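From: Chelsea Heywood
To: open-day list
Date: 12 May 2021
Subject: Re: Program for the Trundeck open day

Dear colleagues,

Thank you to all who replied to the draft program. Malcolm Dobson raised two points, which I quote so that the answers are on the list.

> On 10 May Malcolm Dobson wrote:
> Will visitors see the kitchen task on the physical arms or only
> in simulation? The notice sent to the schools does not say.
> Also, is the room limit still 124? We have 51 names already
> from Grustard alone.

The kitchen task will be shown in simulation only. The physical arms remain at Lungu until October, and the department does not wish to promise them before they have been inspected on their return. Haf Rees will amend the notice to the schools accordingly.

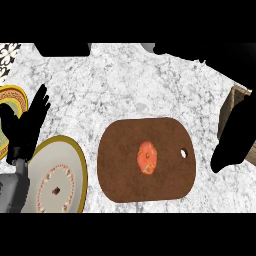

The demonstration will run in two parts, each followed by time for questions. Digby Dunstan will first explain how an operator guides the two arms through a food task, and will then take requests from the audience for changes to the layout. Presenters are asked to begin with the single slice of tomato on the cutting board and the plates to the left of it, as visitors new to the subject follow a plain layout more easily. The board should stay within reach of the right gripper throughout — last year it was placed too far back and the first session had to be restarted.

On the second point, the limit of 124 stands and includes staff. Groups larger than 20 should be divided between the morning and afternoon sessions. Chelsea Fothergill holds the booking sheet and will confirm the places for Grustard directly.

Plarkov has agreed to lend the large display. Please send any further corrections to me before the program goes to the printer.

Yours sincerely,

Chelsea Heywood
Public Programs Office, Trundeck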